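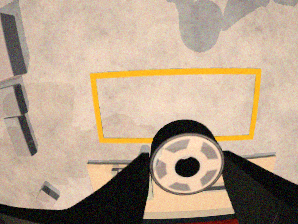 Gurnholm has rewritten the setup routine for the spool cell at its Dendmont plant and now checks each change in simulation before a technician touches the real arm. The routine covers the two gripper fingers, the overhead view and the placement zone. In the simulated cell the zone is a yellow outline on the work surface, and the spool is held between black fingers, one on either side of its pale face, where it overlaps the lower edge of the outline.

Rūta Baranauskienė, who runs maintenance at the plant, said the old routine took 40 minutes and had 11 steps, several of them repeated on both fingers. The new one has four. Finger spacing is set first, then grip force, then the zone corners, and the arm is homed last.

"We were chasing the zone corners when the fingers were out of line," she said. "Now the fingers come first."

The cell logged 163 grip faults in January. Figures for the new routine are not in yet. Finger pads will still be changed by hand at the end of the night shift. A second cell, at Clileso, is due to get the same routine once its spare pads arrive.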